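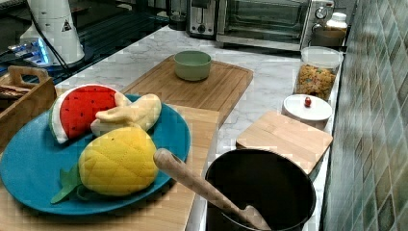

Does the Bikholm wall calendar show holidays from more than one country? It comes with British bank holidays printed in, and a sheet of 151 small stickers covers Nowruz, Diwali, Hanukkah, Eid and plenty more.

I love how roomy the squares are! Each month gets a full page, with the weeks starting on Monday 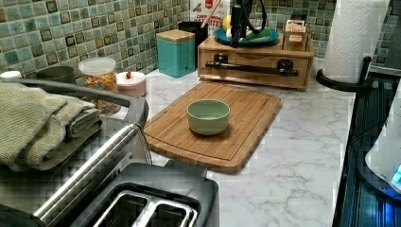
and a narrow notes column down the right. February even has space left over for a birthday list (Marta Lysenko drew the little borders, and they're lovely). Spiral bound, hole at the top for a nail. 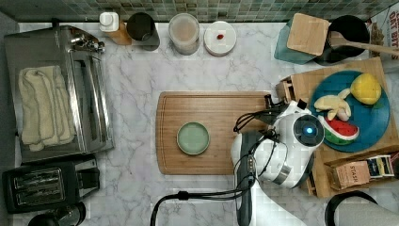

Worktop with toaster and toaster oven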